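# When the robot kept dropping blocks

So. Something went wrong at Galtia last week and we want to tell you about it, because it's a good one.

Galtia is a toy workshop. They make wooden blocks. Big ones, small ones, lots of colors. And at the end of the line there's a robot named Ustard whose whole job is: pick up a block, put it in a box. Next block. Next box. All day long. It does 3,000 blocks a day when things are going well.

Things did not go well.

## Thump

Saturday morning, first box. Thump. A block on the floor. OK, happens. Then another. Thump. Then one that didn't just fall, it *shot* out sideways like a wet bar of soap and hit the wall. Very loud. Everybody jumped.

By lunch Ustard had dropped 41 blocks. On a normal day it might drop one. Maybe none.

So the workers pushed the big red stop button. Every robot should have one. Push it and the robot stops moving, right away, no matter what it was in the middle of. Then they went looking for the problem.

## How does a robot hold on?

Try this. Get a block, or an eraser, or a box of raisins. Hold it with just your thumb and one finger, flat on two opposite sides. Easy, right? You could shake it and it would stay put.

Now hold the same block by two opposite *corners*. Just the pointy bits. Squeeze. Feel it wiggle? It wants to spin. Squeeze harder and it might pop right out and go flying across the kitchen. (Don't do this near a glass of milk.)

That's what was going on with Ustard. The robot hand is called a gripper, and it has two fingers. No thumb, no palm to help. Flat sides, good grip. Corners, bad grip. 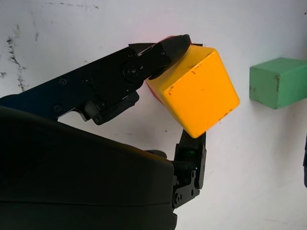

A corner touches the finger in one tiny spot. A flat side touches in lots of places at once, so the block can't turn so easily. More touching, less slipping. Same reason you hold a book by its flat covers and don't balance it on its points.

But wait. Ustard had been picking up blocks for months with no trouble. Why was it grabbing corners *now*?

## The detective part

First guess: the fingers were worn out. They checked. Nope, fingers fine.

Second guess: the blocks were slippery. Maybe new paint? They rubbed them, they sniffed them (somebody did, anyway). Same paint as always.

Third guess: the robot couldn't tell which way the blocks were turned. And that was it!

See, Ustard has a camera up above the table, and a computer program called Stisia that looks at the camera picture. Stisia finds a block and tells the arm two things. *Where* it is. And *which way it's turned*. The hand goes to that place, then twists to line up with the flat sides.

On Friday night someone cleaned the camera. Nice and shiny. But they bumped it, and it went back on a little bit crooked. Just a little! You'd never notice. The camera was turned, so everything it saw was turned too, and Stisia had no idea. It kept saying "the flat side is over here" and the flat side was over *there*. The robot did excatly what it was told. The hand went down, closed, and got corners.

Some blocks got nudged straight as the fingers closed, so they were fine. Some stayed up by luck. And some went thump.

## Why didn't the robot just notice?

Good question. You would notice. If a block wobbles in your hand you feel it, and you fix your fingers without even thinking.

Ustard couldn't feel wobbles. It only knew "fingers closed, something is in between." To Ustard that meant job done, off we go. A robot only checks the things people have told it to check.

## Fixing it

Took ten minutes, once they knew. They made the camera straight again. Then they put a test card on the table, with lines on it, and Stisia looked at the lines to make sure up was up and sideways was sideways. That kind of check is called *calibration*. Long word. Say it slow: cal-i-BRAY-shun.

Then 200 practice blocks. No thumps.

They also made two new rules:

- After anyone touches the camera, do the test card. Always, even if it looks fine.
- If Ustard drops three blocks in a row it has to stop by itself and beep for help.

And a fence! There's a clear plastic wall next to the table now, so a flying block can't hit anybody. Blocks are hard. Corners are pointy.

## If you ever visit a robot

Stay behind the line or the fence. Don't reach in to grab something it dropped, even if it looks like it's stopped, it could just be waiting for its next turn. Tell a grown-up who works there. They'll stop it properly and get the thing out for you.

## Try it at home

You need: one block, two pencils.

Hold a pencil in each hand, use the eraser ends as robot fingers. Pick up the block by its flat sides. Put it in a cup. Now do it by the corners. Keep score of your drops!

Then turn the block a bit crooked, close your eyes, and have a friend tell you wich way to twist. If your friend gives you a wrong direction on purpose, now you know how Ustard felt on Saturday.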